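Subject: Re: [teleop-users] first demos with the printed fingers
From: Bayu Liew
To: teleop-users

On Monday Aigars Strazds wrote:
> We have the Florenov leader arm working and want to record fruit
> into a bowl, remote control only. How many demos before you train,
> and do you move the bowl between them?

Aigars,

We train a first policy at 23 and look at where it fails. The bowl moves a little after every demo, and the fruit more than that. Our setup for the mango task, from the green finger side:
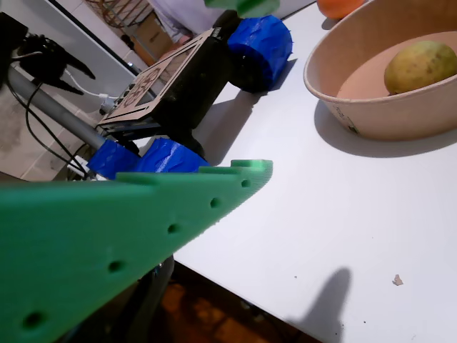 Do you throw out demos where the operator hesitates?

Short pauses stay in. Anything over 4 seconds gets cut or recorded again, or the policy learns to sit still.

On the remote control settings, we run the Ryu driver at half speed with force feedback off. Bayu's rule for new operators (mine, that is) is 2 practice runs before recording. The black fingers have pads near the tips, so line up on the pads and ignore the rest of the finger.
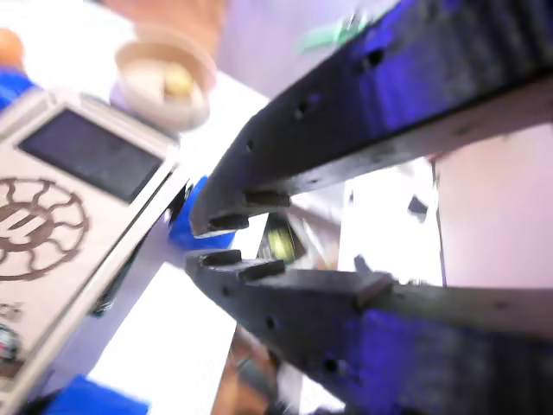 Starting pose

Park the arm at the edge of the table and start every demo there. We didn't do this in July and had to drop a whole batch. Keep the approach low and slow, and open the gripper before you get over the bowl. 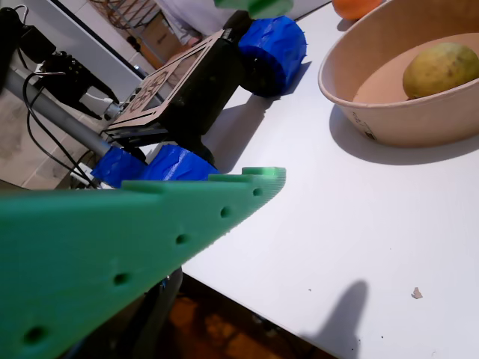

The lamp matters as well. Long shadows on a white table end up in the training data, and if you record only in the morning the policy will be worse at 8 in the evening. We now split each batch over two sessions.

For hand guiding we use Drustum to log the joints. It is quicker to learn than the leader arm, but your hands get into the wrist view and you need a replay pass afterward to get clean video. I would stay with remote control for fruit. For holding small round parts either one works, and roughly half of ours were done each way.

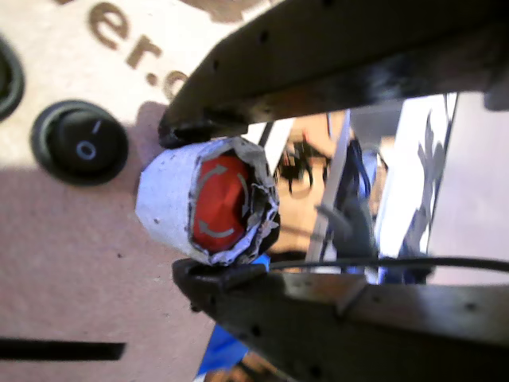

Paper-wrapped cylinder with the red face, held between the black fingers.

The Rollari export script still drops the last second of each file. Pad the end until that is fixed.

Bayu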